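How I finally learned to bleed a radiator (and stopped the banging in the pipes)

Every October I put the heating on for the first time and every October the back bedroom stays stone cold at the top and warm at the bottom. For years I just wore a jumper in there. Then last autumn the pipes started knocking at five in the morning, loud enough to wake the whole house, and I decided enough was enough and got the key out of the drawer.

It's a ten-minute job once you've done it! The first one took me most of an evening, mind you, mainly because I did everything in the wrong order. So this is the order I use now.

What you need

A radiator key. Mine is a brass one I bought from Kontogiannis, the ironmonger's down the hill, but any will do as long as it fits the little square peg. Some newer radiators (I've got two Pamier ones in the hall) have a slot instead and you can use a flat screwdriver. You'll also want an old towel, a rag, and a small tub. I use an ice cream tub.

Don't use your good towel. The water that comes out is black and it doesn't wash out, ask me how I know.

Step 1: Find the cold ones

Put the heating on full and leave it for half an hour. Then go round and feel each radiator, top and bottom, carefully as they get properly hot. Cold at the top means air. Cold in the middle at the bottom usually means sludge, and bleeding won't touch that, so make a note and leave it for now. Stone cold all over might just be a valve somebody's turned off (in my house, always the landing).

Step 2: Turn everything off and wait

This is the bit I skipped the first time. Switch the heating off at the boiler and let the radiators go cold. I give it an hour, longer if I've had it roaring. With the pump still running you can pull more air in, and the water can scald you.

Step 3: Start downstairs

Begin with the radiator furthest from the boiler on the ground floor, work your way back, then do the same upstairs. I know people who start at the top and swear by it, but this way round has worked for me.

Look for the bleed valve at one end, near the top. On my old Ikon radiators it's tucked round the back, so I have to do it by feel with my cheek against the wall. Towel on the floor, tub underneath, rag wrapped round the key.

Step 4: Open it, but only a bit

Turn the key anticlockwise, a quarter turn, half at the very most. You should get a hiss. Keep hold of the key and keep the rag there. The hiss goes spluttery, then you get a dribble, and when it's a steady dribble with no spitting you close it again. Snug, no tighter. Those pegs are soft and I've rounded one off already.
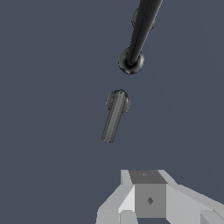
Kyriaki Alexiou wrote in to say that a quarter turn did nothing at all on hers, and that the valve had been painted over so many times she had to scrape round the peg with a cocktail stick before the key would even sit on it. Worth checking if you're in an older place! She also does hers in the morning, before the heating has come on, which saves all the waiting about.

Step 5: Check the pressure

If you've got a combi or any sealed system, go and look at the gauge on the boiler. Letting air out drops the pressure. Mine likes to sit between 1 and 1.5 bar when it's cold, but your manual will tell you what yours wants. If it's low, top it up with the filling loop, slowly, and shut both taps properly afterwards. I left one open a crack once and had to let it all out again.

Step 6: Heating back on

Give it another half hour and go round feeling the tops again. I had to do the back bedroom twice before it came right.

If you're bleeding the same radiator every few weeks, air is getting in somewhere and it's time to ring a heating engineer. Mine turned out to have a weeping joint under the bathroom floor, and fixing that is what finally stopped the banging.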